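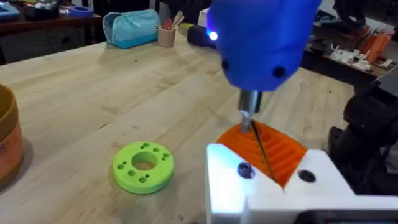 Trurkell wrote that the orange saddles keep turning in the cradle when the driver comes down on them, and wanted to know whether anyone else on the list was printing the cradle with a deeper V.

I am, and have been for a while. My notes are below the quoted part.

On September 13, 2026, Trurkell wrote:
> I have made 10 of the ribbed saddles for the Dandamcombe job and 5 of
> them have marks on the ridges where the part shifted under the bit.
> The white cradle is the stock one from the Backlund files, no changes.
> Is it the angle of the V, or am I printing the saddles too smooth on
> the underside? I don't want to redo the cradle if I can help it.
> Also, does anyone fit both holes on the top faces, or just the one?

The angle in the Backlund file is fine for the first version of the saddle. The second version has a rounder back, so it sits on two narrow lines and not much else. You can check which one you have by laying it on a flat table, ribs up. If it rocks, it is the second version.

What I did was drop the bottom of the V by 5 mm and leave the angle alone. The part goes further in and the side walls take more of it. It is the same print time within a few minutes. The changed file is in the list folder as wivmont-cradle-deep. Print it in the same position as the old one, flat base down. I used white PLA with four walls and it has done more than 1000 parts without cracking.

If you really don't want to reprint, a strip of thin rubber down each side of the V will help. It needs to be the self-adhesive sort and it needs changing when the edges lift. I used that for the first month. It does raise the part slightly, so reset your driver height afterwards or you will press too hard into the ribs.

On the underside: leave it as it comes off the printer. I tried sanding a few and they slipped more.

On the holes, I only put a screw in one of them. The second hole is for the clip that came with the older cradle, and I never found the clip did anything useful. Somebody on here did fit both and said it made getting the part out awkward. If you want to try it, both holes take the same size.

One more thing to look at before you change anything. Bring the bit down by hand on a scrap saddle and see whether it lands on top of a ridge or in a groove. Mine was landing on the slope between the two, and that alone was enough to push the part round. Moving the cradle over by half a ridge cured most of it.

The earlier thread on ridge spacing is message 2278 in the archive. The measurements in it are for the first version only.

Wivmont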